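Part-time Kitchen and Dining Room Assistant
Bruscombe House, Costdale

Bruscombe House is a residence for older adults on Escobedo Street in Costdale. We have 28 residents, most of whom eat all three meals in the dining room. We are hiring one part-time assistant to work afternoons and early evenings, starting in April.

The position reports to the kitchen supervisor. You will work alongside one cook and one other assistant. The kitchen closes at 7:30 p.m. and the shift ends when the floor is mopped, usually by 8.

Afternoon snack is served at 2:30 at the small tables, and residents may also keep snacks of their own. The assistant puts out coffee, tea and water, checks the diet list before handing anything over, and opens packages for residents who ask.
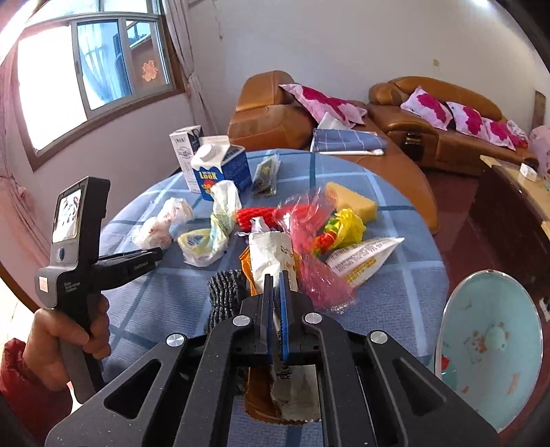 Dinner is served in two seatings, at 4:45 and 5:45. Between seatings you will have half an hour to clear and reset. Residents choose their own seats and many of them have sat in the same place for years, so learning names and places is a large part of the first month.

What you will do

Set and clear tables for snack and dinner
Plate salads and desserts
Carry trays to residents who are eating in their rooms
Run the dishwasher and put dishes away
Write down refrigerator temperatures at the start and end of the shift
Change tablecloths between seatings when they need it, and take the used ones to the laundry room
Pick up wrappers and plastic bags from the tables and empty the dining room trash

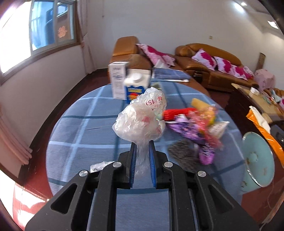 What we are looking for

You should be able to lift 40 pounds and stay on your feet for most of a shift. Spoken English is needed, and a second language is welcome. Kitchen experience helps but we will train someone without it. You will need a food handler card within 30 days of starting; we pay the fee.

All staff must pass a background check and a TB test before the first shift.

Hours and pay

Five shifts a week, 2 p.m. to 8 p.m., including every other weekend. Pay is $18.50 an hour, with dinner provided. After 521 hours worked you become eligible for paid time off. The Kurnura bus stops at the front gate, and there is free staff parking behind the laundry building.

How to apply

Pick up an application at the front desk between 9 and 4, or send a letter with your work history to Bruscombe House, 2000 Escobedo Street, Costdale. Please include two references, at least one of them from a job. Interviews are held in the dining room and last half an hour. Applicants we interview will hear from us either way within two weeks.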